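Visiting the Heltine Robotics Open Day: Frequently Asked Questions

Last updated 11/22/22

What takes place at the open day?

Visitors watch staff operate a pair of robot arms in the handling cell at Pevcombe. The work concerns everyday goods, such as packets of spaghetti, which the arms are being taught to pick up and put on display.
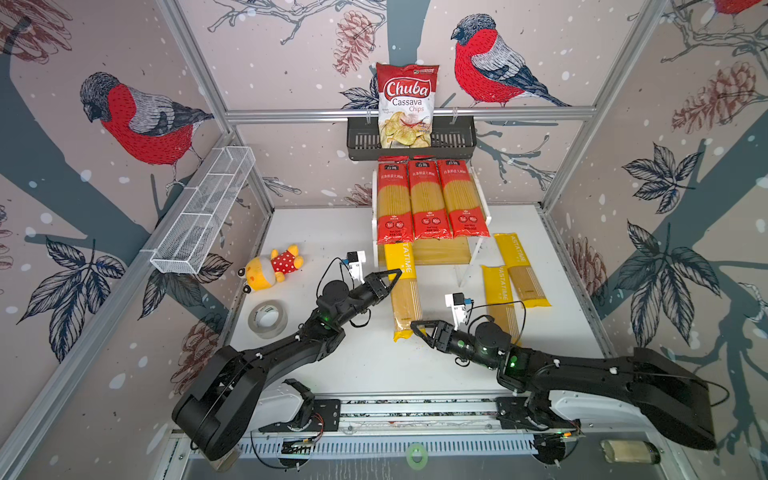
Do I need to book?

Yes. Places are free but must be reserved through the Pevcombe office. Each demonstration admits one group and lasts 5 minutes per task, with time for questions afterwards. Schools should apply before the end of April.

How closely can visitors see the arms at work?

Guests stand behind the barrier line. A screen beside the cell carries the view from the small cameras on the arms - this is the best way to follow the grip on a packet of dried pasta.
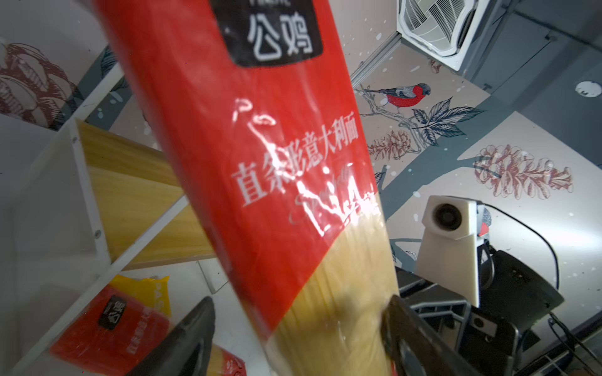

Reading time: 2 minutes

Why is spaghetti used?

A packet is long, glossy and partly see-through, and its contents are easily broken. These are useful difficulties for a machine that must judge where to close its fingers. Lacson, our training partner, asked for goods that any household would recognise.

Are children welcome?

Children aged eight and over may attend with an adult. Younger visitors may join the family session at Drodcombe.

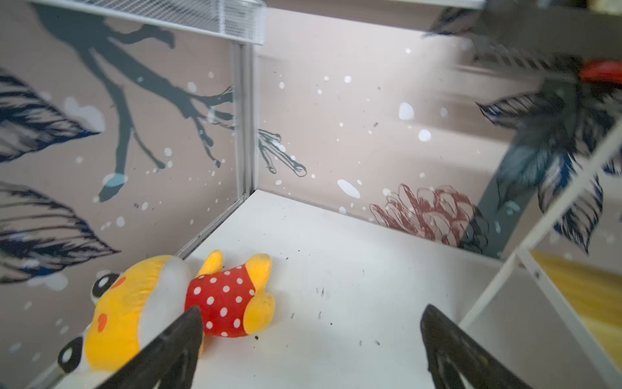 Soft items form the second part of the programme. Unlike a packet, a soft toy has no flat side and gives way when pressed, so the operator must choose a point of approach with care. Groups are usually invited to suggest one before the attempt begins; with the yellow toy in the spotted red body, the raised arm and the foot are common suggestions. Visitors are asked not to call out once the arm is moving.

Whom should I contact about access needs?

Please write to Santeri Hämäläinen, Visits Officer, at the Pevcombe office. Step-free entry is by the north door.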